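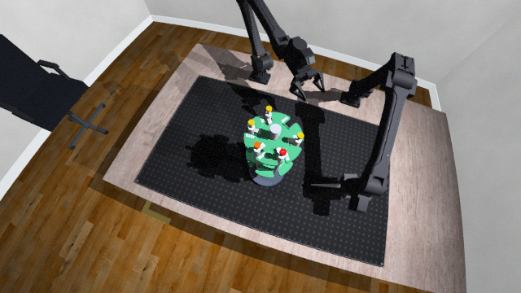

Clardale cell: setting up and looking after the simulated bench

Clardale is a two-arm bench cell for pipette handling. The pages under this heading cover the simulated copy of it, which we use to check changes to poses, fixtures and gripper settings before they are loaded on the hardware. The copy needs upkeep of its own. Fixtures get moved, grippers get new fingers, and a model left alone for a month stops agreeing with the bench in small ways that cost a day to find.

The notes were put together in March by Su-bin Ryu and revised after the change to scene build 2301. They assume that you have the Flalteck scene tools installed and can open the cell file. Installing the tools is covered elsewhere.

Base frames come first. Each arm has its own base frame, and both are given relative to the table frame, never relative to each other. An earlier build chained the second arm from the first. A correction to one then moved the other, and the error only showed as a slow drift in the handover pose. If you inherit a file from before build 2301, open the frame tree and check this before changing anything else.

The stand is placed by a single pose at the centre of its base. Set the position on the mat, then the rotation about the vertical axis. The rotation is easy to get wrong because the stand looks much the same from several sides, and a file with the wrong value will load without a warning. The approach poses will be wrong even so.
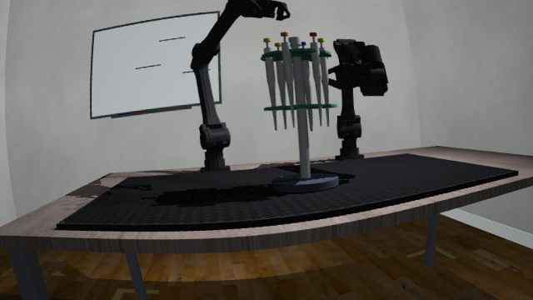
Slot numbering is the usual cause of a wrong pick. The cell file stores slots as an ordered list, and the order follows the stand's own frame, so a stand that has been turned needs its list checked again. Work from the plunger colours. Yellow is no use as a reference, as three of the pipettes have it; orange, blue and red appear once each, and any one of those will fix the numbering. Start from the red one if you can, since it stands clear near the top while the blue is mostly tucked behind its neighbours from the front of the table. Write the slot number beside the colour in the cell log, and leave the colours alone in the model file — they are read by the checking script.

After the slots, run the release check. This begins with a pipette outside the stand, steps the physics with the arms parked, and reports any remaining movement. A pipette that creeps or spins has a bad contact shape, most often a hull that was rebuilt from the visual mesh with too few points around the barrel. Rebuild it from the Ortner source part and run the check for 20 seconds of simulated time. Do not cure creep by raising the friction value. It hides the fault here and makes the pipette stick in the slot later.

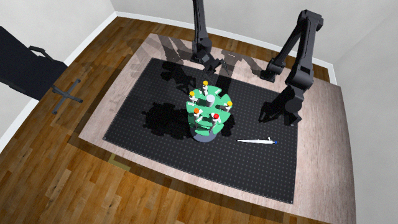
Pipette lying flat on the mat beside the stand, narrow tip towards the rack. Both grippers empty.

If the release check passes, put the pipette back in its slot, save the scene under a new name and reload it. The reload matters. Some contact settings are held in memory and are not written until the file is closed, so a scene that behaves well in the open session may not behave well the next morning.

Gripper checks are done last, with the stand pose locked. Load the Darkeck finger profile for each arm separately. The two profiles have the same name in the menu and differ only in the tool offset, so read the offset after loading and compare it with the log. Then open the fingers fully, bring the tool in at the lower approach pose and run the collision report at the slow setting.

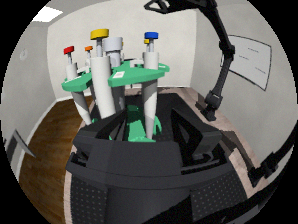
The report lists each pair of parts whose clearance falls below the limit. The limit is 3 mm for moving parts. Pairs within the same finger can be ignored, as they share a parent and are filtered out during normal running. A pair made up of a finger and the stand base should never be ignored, even when it clears on the second run. Lift the approach pose by 2 mm, repeat the report, and note both results.

Wrist camera settings are checked in the same session, as the camera pose hangs off the tool flange and moves with any change to the offset. Save one view per arm at the approach pose and compare it with the stored view. If the edge of the stand has shifted sideways, go back to the tool offset. If it has changed size, look at the lens values first.

Completed logs go in the Clardale folder under the build number. Older logs stay where they are.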